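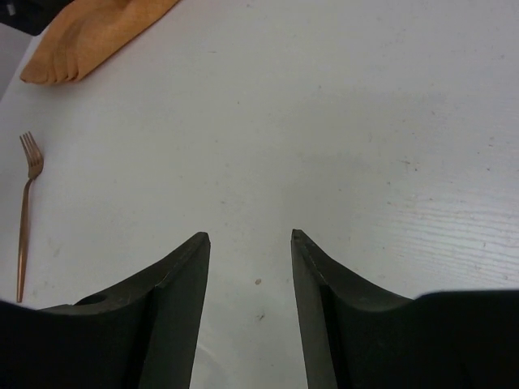 What went wrong – notes for the Desamitz talk, Mon 11 November

Start quick, no bio. Say thanks to Matúš Hrubý, he wrote the stop logic, I just broke it.

Job: table setting, two arms. Napkin, plate, cup, fork, spoon. Sounds easy. Pause.

The fault
– right arm closed on a cup, kept closing
– force limit was set for the fork, never switched back
– cup cracked. 6 newtons would of been plenty, we had 17
– log said "grasp OK". Read that line out loud, slowly

Why thin clear cups are nasty: depth camera looks straight through the wall, so the width guess is junk. Controller then trusts the guess. Metal is bad too but at least it doesnt crush.
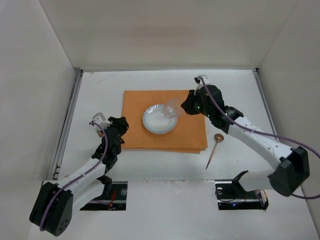
Second thing, the one I care about more. After the crack the left arm carried on with its half of the plan. Didn't know. Each arm had its own stop, no shared one. I reached in for the bits and it moved 11 cm toward my hand. No injury. Went cold all over though.

Fixes so far
– limit now belongs to the object, gets reset on every release
– one stop line, both arms, 2 people sign off before restart
– hands in = power off. Software pause dosn't count

Still open: Rorutell build from February has the old default. Check before you run it!!

Questions. If short on time skip the depth bit.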